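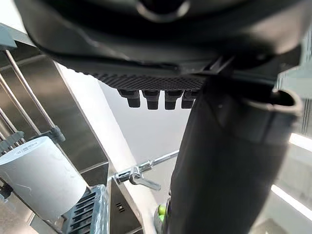
4. Retouching Choices and the Sitter's View

4.1 Material and procedure

The second part of the study looked at what happens to a studio portrait between the sitting and the print. We worked with 16 retouchers, all of whom earn at least part of their income from portrait work. Each was given the same set of unedited files, drawn from the 200 portraits made for the Oden series (Section 3), and was asked to prepare them as they would for a paying client who had given no special instructions. No time limit was set. They worked on their own computers with their own software and were free to use saved presets.

The only written guidance was one sentence: "Please finish these as you would for a family who will hang them at home." Stüber and Lynch (Section 2.3) argue that a longer brief pulls retouchers toward the taste of whoever wrote it, and our pilot bore this out. In the pilot we had mentioned "natural skin," and several participants then left in sensor dust and stray lint on the grounds that we seemed to want nothing touched.

Sitters were shown the finished versions of their own portrait on paper, one at a time, in an order that was shuffled for each person. They could go back to earlier prints if they asked to, and most did. After the last print they were asked which one they would take home, and whether there was any they would not want other people to see. The talks ran for 30 minutes at most and were held in the front room of the Thorlacius studio, away from the shooting area. Anneliese Stüber carried out all of them. Kirsten Oddsson coded the transcripts, and Ingvar Þrastardóttir coded a share of them a second time without seeing the first set of codes. Where the two disagreed, the passage was read again by both and either settled or dropped.

4.2 What the retouchers changed

Almost all of the retouchers removed what they called temporary marks: pimples, scratches, shaving cuts, a crease left by a pillow or a pair of glasses. This was done early and quickly and was rarely brought up in the notes they sent back. Several did not list it as a change at all when asked to list their changes.

Beyond that the work varied a good deal. The largest differences were in the area under the eyes. Some lightened it slightly and left the lines in place. Others rebuilt it from cheek texture, so that the shadow and the lines went together. One participant did this only for women and was surprised to see it when the files were laid side by side. Teeth were whitened by a majority, but usually by a small amount, and the sitters seldom noticed.

Moles, scars and freckles were treated as permanent and mostly left alone. The exceptions were moles near the edge of the lip, which 11 of the retouchers softened or took out in at least one portrait. In their notes they described these as distracting, or said that the mole could be mistaken for a crumb or a printing fault. This turned out to be the change that sitters reacted to most strongly, as described below.

Changes to shape were less common than we had expected from the trade literature. A few retouchers narrowed a jaw or brought in a sleeve that stood away from the arm. Clothing was adjusted more freely than faces. Loose hairs crossing the eyes or mouth were nearly always removed, while loose hairs against the background were handled in every way possible, from leaving them all to cutting a clean outline around the head.

Color is harder to sum up. The files had been shot with a gray card and could have been neutralized with one click, yet few of the finished versions were neutral. Most were warmer than the card would give. Two retouchers who work mainly for the Deltora print service told us they add warmth by habit to make up for the paper, and they kept doing so here even though we had told them the prints would be made elsewhere.

4.3 What the sitters chose

Sitters tended to take home a version with light to moderate retouching. Very few chose the least edited print, and when they did they usually gave a reason tied to the expression or the color and said nothing about the skin. The most heavily edited prints were often picked up first and admired, then set aside later in the talk. A typical remark was that the picture was lovely but that the sitter's mother would ask who it was.

Recognition came up in nearly all the talks, though we had no question on it. Sitters did not use it to mean likeness in the strict sense. They spoke of being recognized by someone in particular - a sister, a husband, a grown child - and they judged the prints through that person. One man in his sixties went through the whole stack twice and then chose the print he thought his brother would laugh at least.

Removed moles were noticed at once. Sitters who let a smoothed forehead or whitened teeth pass without comment would point to the missing mole within seconds of picking up the print. Some were amused and some were plainly hurt. A woman who had been asked about her mole at school for years said she had stopped minding it long ago and was not pleased to have it decided for her now. In contrast, sitters who disliked a scar often wished that it had been softened, and said they would have asked for this if they had known that they could.

That last point was raised often enough to matter in practice. Most sitters did not know what could be asked for. They thought of retouching as something the studio either does or does not do, and had no picture of the steps in between. Several said they would have liked a short talk about it before the sitting, and not when the prints were ready.

Figure 4. Black gripper with four short rubber pegs in a horizontal row, holding a black cylindrical object.

4.4 Differences between the two studios

The portraits made at the Mulik studio were lit with a single large window and a white board on the shadow side. Those made at Thorlacius used two softboxes. We had not planned to compare them, but the retouching differed enough to be worth a note. Files from Mulik came back with less work on the skin and more on the background, where the wall had an uneven tone. Files from Thorlacius showed more pore texture in the raw state, and the retouchers answered this with more smoothing. When sitters from both studios are taken together, the preference for moderate work holds, but what counts as moderate has to be read against the starting file.

We do not claim that window light leads to less retouching in general. The sitters at Mulik were younger on average, and the two sets were shot in different months, with the Mulik sittings finished by November. Oddur Oddsson, who lit both sets, also changed his fill between the early and late sessions at Thorlacius, and the session log does not record this for each frame.

4.5 Limits

The sitters saw prints and not screens. Many portraits are now seen first on a phone, where fine texture is lost and heavy smoothing is less obvious, and the choices might be different there. The retouchers also knew that they were taking part in a study. Three of them said they had been more careful than usual, and one said she had been less careful, as there was no client waiting.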